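Juven Flat Sheet, White 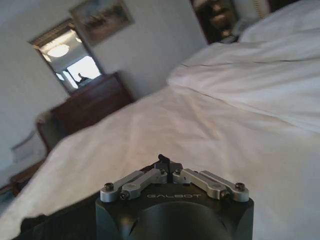

Juven flat sheet in white, on a large bed.

The Juven is a plain white flat sheet for everyday use. It is sold on its own, so you can replace one worn sheet without buying a whole set. The matching fitted sheet and pillowcases are listed separately under the same name.

Fabric and finish
Cotton percale, woven for Bretix and sewn with a 4 inch hem at the top and a narrow hem on the other sides. The size is printed on a small tag at the bottom left corner. Percale has a matte, crisp feel when new and gets softer over the first 5 washes. It creases more than sateen does. If you want a flat, pressed look, take the sheet out of the dryer while it is still slightly damp and iron it on the cotton setting.

Sizes
Twin, Full, Queen, King
The Queen and King are cut long enough to tuck in at the foot of a deep mattress and still fold back over a blanket. If you have a thick topper and like the sides tucked in as well, order one size up. The sheet has no elastic and no corner pockets.

Price
Queen, $38 each. Prices for other sizes show when you pick a size from the menu. Pack of 2 available in Queen and King only.

Care
Wash before first use. Machine wash warm with other whites. Tumble dry low. Use oxygen bleach if needed; chlorine bleach weakens the hem thread over time and can leave a yellow cast. Do not use fabric softener on the first few washes. Expect a small amount of shrinkage in length, which has been allowed for in the cut size.

Goes with
Juven fitted sheet, white
Juven pillowcases, pack of 2
Rüegg wool blanket, gray or oatmeal
Edix mattress pad, quilted

The white is the same across all Juven pieces. It is a clean white with no blue tint, and next to the Edix pad it looks a little warmer.

Shipping and returns
Ships folded in a paper band. Unwashed sheets can be returned in the original band for a refund. Washed sheets can be exchanged only if there is a fault in the weave or the stitching. Please include the packing slip and mark where the fault is with a safety pin or a piece of tape.

Stock note
King is out of stock and is due back in October. Twin, Full and Queen are in stock.

Page updated Feb 23, 2018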